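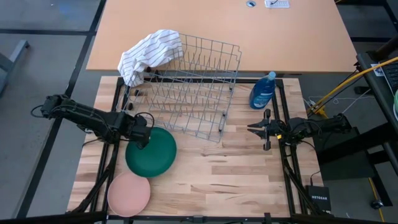 Kitchen helper wanted at the Pinus supper club

Hi! I'm Špela Petek and I run a little supper club called Pinus, mostly soups and stews, plus whatever Panagiotis feels like baking. We're getting busier for November and I need one more pair of hands at the sink and the prep table. It's 20 hours a week, evenings, with Sundays and Mondays off. 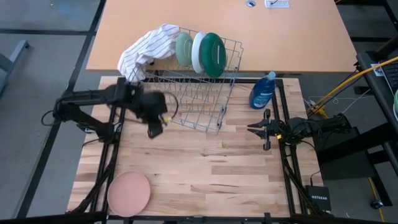 What you'd be doing

Washing up, mainly (I won't dress it up). Plates, soup bowls, the big pots at the end of the night. You'd also peel and chop before service and help me carry things out when all 30 seats are full. Staff dinner is at 5 and you eat what the guests eat, seconds included!

I don't care if you've never worked in a kitchen. I do care that you show up on time and can stand Panagiotis Bošković's radio station. He's our baker and he sings along, loudly.
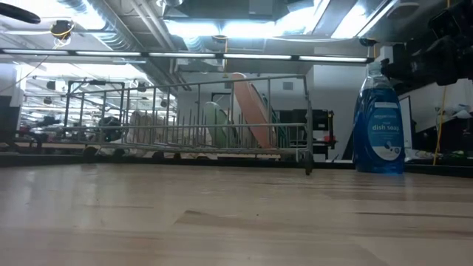 Do I need to send a résumé?

A short note is plenty. Tell me where you live, which evenings you can work and the last thing you cooked that you were proud of. Drop it through the door at 117 Hendriks Street or come by on Thursday after three and ask for me. I'll put the kettle on and we can talk about pay and start dates.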